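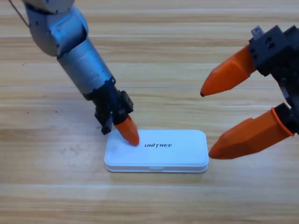 Uvby Opens Its Small-Box Library in Bustbridge, With a Long Wooden Table and Room for Everybody's Odds and Ends

BUSTBRIDGE, July - If you have ever lifted the lid off a good, sturdy little box, taken out whatever came in it, and then stood in the kitchen wondering whether it would be a crime to throw the box away, the people at Uvby would very much like to meet you. The household organizing shop is opening a lending and swapping library for small lidded boxes this month, in the front room of its building on Irnton Road, and everyone in Bustbridge and the towns nearby is invited to come in, sit down at the table, and sort out a drawer or two.

The idea is a simple one, and it has been a long time coming. Visitors bring in clean boxes they no longer need, and they take home boxes that suit what they have. There is no charge to swap. Anyone who has nothing to bring can borrow up to five boxes at a time, try them out in a desk or a bathroom cabinet for as long as they like, and bring back the ones that don't fit.

"I have been saving boxes since I was a girl, and my mother saved them before me, so I suppose this was always going to happen," said Marites Ambrosio, founder of Uvby. "People come into the shop and apologize for the box they've got their buttons in, and then they show it to me and it's a lovely box! It closes properly, it stacks, it has nice soft corners. I don't want to sell that person a new one. I want to give them another just like it so the two can sit side by side."

The library takes boxes of nearly every kind, provided they have a lid and can be wiped out. Flat ones are especially welcome. A low white box with rounded corners and a lip around the lower edge, like the one lettered UNITREE on the light wooden tabletop, is just the shape that Uvby's regulars ask for when they want to keep charging cords, sewing things, spare keys, or playing cards in a shallow drawer. Printed names and logos are no obstacle at all, and plain paper labels are kept on hand for those who would like to write their own.

Boxes will be shelved by height, with the shallowest at the bottom, and a drawer gauge made by local woodworker Lucian Ilie will hang beside the shelves. Mr. Ilie, whose workshop, Ilie, has been turning out kitchen drawers and bread boards in Bustbridge for many years, cut the gauge from leftover shelf wood. Visitors who know the inside height of a drawer can slide a box under it and see right away whether the drawer is going to shut.

"You would be surprised how many people measure the front of the drawer," Mr. Ilie said. "The front is the part you look at. Measure the inside, please, and write it down before you leave the house. I have done it wrong in my own kitchen, and I make drawers for a living."

A two-hour sorting table will be held every Tuesday evening, led by Tharushi Seneviratne, who has taught Uvby's closet and pantry classes from the beginning. There are eight seats, and guests are asked to bring the contents of one drawer in a shopping bag. One drawer is plenty. Ms. Seneviratne begins by having everybody tip the bag out onto the table, group like with like, and leave the boxes on the shelf until the groups are made.

"It is so tempting to choose the box first," she said. "I do it too, I see a pretty one and I want to find something to put in it. But if you make your little heaps first, and you let yourself chat a bit while you do it, the right size is usually plain to see. And please don't worry about the state of the drawer. We have seen batteries in with the birthday candles. We have seen a very old piece of fudge."

The library opens with 48 boxes given by Uvby customers over the spring, and more are being wiped down and shelved every day. Cracked lids, boxes that have held paint or pesticide, and anything with a strong smell can't be accepted. Small tins are fine. Shoe boxes are fine in moderation.

Opening day begins at 10 a.m. with coffee and seed cake, and the front door is step-free from the parking lot side. Seats at the Tuesday sorting table can be reserved at the counter or by telephone during shop hours.

About Uvby
Uvby is a family-run household organizing shop in Bustbridge offering storage goods, home visits, and small classes on closets, pantries, and drawers.

Press contact: Juraj Malý, Uvby, Irnton Road, Bustbridge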